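Grondatora Mai Hand-Held Gripper – Trial and Comparison Kit

Home > Grippers and hand tools > Trial kits > Mai

Product code: GR-718
Price: £3,077 excluding VAT
Availability: built to order in our Trestthorpe workshop

If you have ever bought a gripper from a catalogue, bolted it to an arm and then found that it could not pick up the one thing you wanted it to pick up, you will know why we put this kit together. The Mai is a two-fingered gripper that you hold in your own hand, with a camera mounted on it looking down at the fingertips, so you can try a grip on your own bench, with your own bits and pieces, long before you commit an arm to the job. Plenty of our customers use it for a fortnight and come back knowing exactly which fingers they want (and quite often they are the cheaper ones!).

The kit comes with two sets of fingers so that you can compare like with like. The first is our plain block finger in matte black with a replaceable pad along the inner face. The second is the slimmer Nuditz finger, which reaches into trays and between parts far more easily but gives you less pad to hold with. Both fit the same bracket, and changing over takes two screws a side and a little patience the first time you do it.

We always suggest starting with ordinary desk things. A stapler is a lovely test piece – it is smooth and rounded on the outside, it has a hinge, and it will happily swivel in the grip if you take hold of it too near one end. Put a white sheet down on the table, set your piece at an angle and come at it slowly from above, watching how much room you have left on either side before you close.

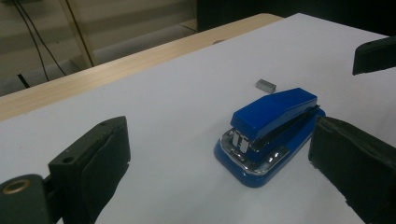 Try the same approach a few times with the block fingers, then swap over and do it all again with the Nuditz set. Most people find they drift to one side as they come in, and a hand-held tool is a very forgiving way to learn that, as your wrist will correct it without your thinking. An arm will not, so it is well worth going through your recordings afterwards to see how often you were off centre. Small items are the harder half of the exercise. A bar of staples lying flat gives the pads very little to take hold of, and we would expect the slim fingers to earn their keep there.

What comes in the box

Mai hand-held body with trigger and wrist strap
Camera and mount, fitted and focused before it leaves us
One pair of block fingers with pads
One pair of Nuditz slim fingers with pads
Spare pads for both sets
USB lead, hex keys and a printed setup guide
Padded carry case

Specification

Maximum opening: 156 mm
Finger sets supplied: 2
Finger fixing: two screws per finger
Pads: replaceable, glued
Recording: to a laptop over the USB lead

A few words on pads

Pads wear, and a pad with a rough edge will hold a little differently from a fresh one. If you are comparing finger sets for a report, please fit new pads to both before you begin, and leave the glue overnight. Replacement packs are on our spares page and go out by ordinary post.

Moving on to an arm

When you have settled on your fingers, the same pair will bolt straight on to the powered version of the Mai, so nothing you have learnt at the bench is wasted. Tell us which arm and controller you have and we will check the flange and the connector for you before you order. We are also very happy to talk through recordings if you are stuck between the two sets – send us a few clips with a note of what you were hoping to pick up.

Delivery and returns

Mainland delivery is included. Kits may be returned within the trial period shown on your order, in the carry case, with both sets of fingers. Used pads need not come back.

Related items: Nuditz slim fingers (pair), block fingers (pair), Mai powered gripper, replacement pads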